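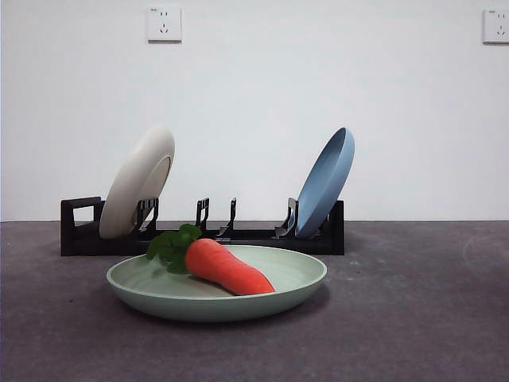 Rack against the wall, a plate near each end, middle slots free.

Section 3. Setting up the Burance plate rack

1. Pick a flat spot. Counter, shelf, wherever. Wipe it first -- crumbs under the base make it rock.

2. Lay the rack down with the prongs up. Open loop goes on the left, solid panel on the right. Check the join in the base. If it isn't straight, push both halves together until it clicks.

3. Load the ends first. One plate near the loop, one near the panel. Rim down in the slot, let it lean on the prongs.

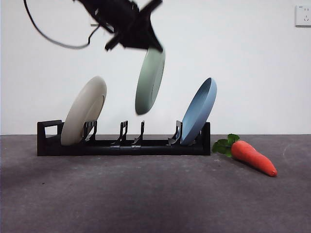 4. Now the middle. Lower the plate edge-on, straight down between two prongs. Don't drop it. Let go once the rim is all the way in the base.

5. One plate per slot. Bowls and deep pasta dishes dont fit, use the Justano tray for those.

Note: plates can lean different ways, thats fine as long as the rims don't touch.

CAUTION: Never carry the rack loaded. The loop is for lifting it empty. Plates out, then move.

CAUTION: No dishwasher. Hand wash, warm water, mild soap, towel dry before you put it it back.

Spare prongs: order part 148.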